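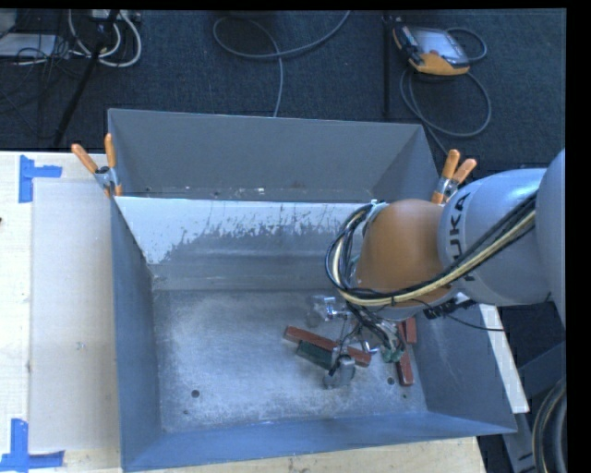 Oltis, 13/07/2025

To: Phúc Khương, Giver Fund
From: the Plekier project team
Re: Second progress report, bin picking and household tidying

Dear Phúc,

This has been a really good stretch for us, and I'm glad to finally have numbers to put in front of you. When you signed off on the first year you asked one plain question: can a machine do the dull picking-up jobs yet, the ones people do at home and at the back of a shop without thinking? My answer today is "some of them, slowly, and we now know a lot more about which ones."

Most of our time since the last report went into bin picking. Reaching into a box and taking out one thing is half of all chores when you think about it. Toys go back on the shelf, stock comes out of a tote, forks come out of the drying rack. We've been working with plain blocks in a metal bin, red ones and green ones, with the KUKA arm coming in from the side. Blocks sound like baby stuff, I know! But a block lying flat against another block is a surprisingly mean problem, and so is one that has ended up close to a wall, where the fingers have very little room to get around it.

Our target for the period was 2,000 logged picking attempts. We finished with 2,351, and every one of them has the arm's path, the grip force and the result stored in the same format. Riedl, who looks after the logging, rewrote the whole storage side in the spring and it has been rock solid. In the first report I complained about files going missing. You won't hear that from me again.

What works well now: a single block out in the open. We ran 200 of these as a check at the end of the period, with the block put down at any angle we liked, and the arm missed only four. Last November we would have been happy to get through a morning without stopping it by hand. I still enjoy watching it.

What works some of the time: two blocks touching along their long sides. The arm often picks the right one, but it tends to drag the neighbor along or push it somewhere worse. We have started letting it nudge first and grab second, and the early runs look promising. I don't want to give you a rate until we've done a proper set.

What doesn't work yet: anything tight against a side wall. The fingers come down, touch the metal and the safety stop kicks in, as it should. A person would just slide the block out with a fingertip. We want to teach the arm that same slide, and it's the part of the next period I'm most excited about.

The worn metal gave the software trouble too. Scuffs and dull patches on the floor of the bin were sometimes taken for the edge of a block, and the arm would go after nothing with great confidence. Training on more views of the bare floor fixed most of that. We talked about buying a nice new bin and decided against it. Shop bins are beat up, and so is the inside of anybody's toy box.

Speed is the honest weak spot. A child would clear the same bin several times over while our arm is still on its second block. We've kept it slow on purpose while the cables run on the outside of the arm, and I'd like to leave it that way until the wiring has been tidied up. That job is on the list for the summer and needs no extra money.

On the household side, we spent two afternoons in an apartment writing down every small chore that came up and sorting them by how much reaching into things they involve. It was far more than we guessed. Laundry is still well out of range - cloth folds and slips in ways blocks never do - but sorting hard, simple objects into the right place looks like something we could show you within a year.

Spending is on plan. We came in a little under on parts and a little over on staff hours, and the two nearly cancel out. The full sheet is attached.

Next period we plan to run the touching-blocks test as a full set, get a first version of the wall slide going, and swap some of the blocks for ordinary kitchen and shop items. I'd also like to have you over for a day if you can manage the trip. Bring something small and sturdy from your own kitchen drawer and we'll see how the arm does with it.

One question for you: the hand-in date for the year-end report falls in the same week as our move to the bigger room. Could we have an extra two weeks?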